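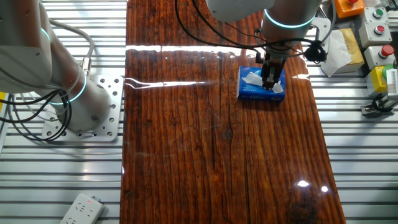

**How do I keep a tissue box from sliding around on a glossy wood table?**

Posted by Bontu Bogale

Hi all! I have a long wooden table with a really thick, shiny lacquer on it (reddish brown, lots of grain, a few knots and narrow cracks) and I love it, but a cardboard tissue box on top of it behaves like a hockey puck. You pull a tissue and the whole box comes along for the ride. It gets worse as the box empties, and by the last 50 tissues I need two hands, which is no fun with a runny nose in February.

I don't want to glue anything to the finish. I tried a folded dish towel under it and that just slid too. My sister says those rubber drawer liners leave marks on lacquer? Any ideas that don't look terrible?

---

**Corrado Ruggiero**

Your sister is right about the liners, or at least she's right about mine. I left a square of the spongy kind under a lamp for one summer and there's still a waffle pattern in the finish. Some rubber and soft vinyl will react with lacquer if it sits long enough.

What I do now is put weight in the box. Open one end flap, slide a flat tile in under the stack, and tape the flap shut again. Mine is a leftover bathroom tile and it fits a standard box with a little room to spare. Stick felt pads on the bottom of the box so the cardboard isn't rubbing on the table (grit gets under there and scratches). Move the tile over when you open a new box.

Also, fluff the first few tissues before you start. Half the drag on a new box is that they're packed so tight, and the first one usually comes out in a wad or rips.

---

**Maëlys Pruvost**

get a heavy cover, I have a ceramic one from Greren, paid 33 dollars, doesn't move

---

**Hiwot Tamiru**

I'd go with the tile too, but watch those narrow cracks when you wipe the table down! Barely damp cloth, along the grain, then dry it right away. I used to spray cleaner straight onto mine and it got down into a crack and left a cloudy line that I never did get out.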